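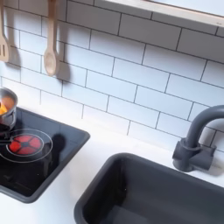

Drodolside kitchen set: counters and cooktops

A small image set of kitchen work areas, kept by the Killon project. It covers the wall behind the counter, the counter itself and whatever is on or set into it.

Contents

Nearly 1000 stills, sorted into 5 folders by kitchen. The Clelodby folder was added in November and is still missing some captions.

Labels

wall: tile, paint or bare board. Note the grout colour if it shows (dark grey on white subway tile, for instance).
hanging: spoons, spatulas and other utensils on the wall. A slotted spatula is labelled separately from a spoon. Shadows on the tile get no label.
cooktop: the surface and its rim. Burners are labelled on their own.

Known problems

Glossy tile washes out in bright light, so grout lines may be hard to trace. 2 folders still use the old spelling "color" in their label files.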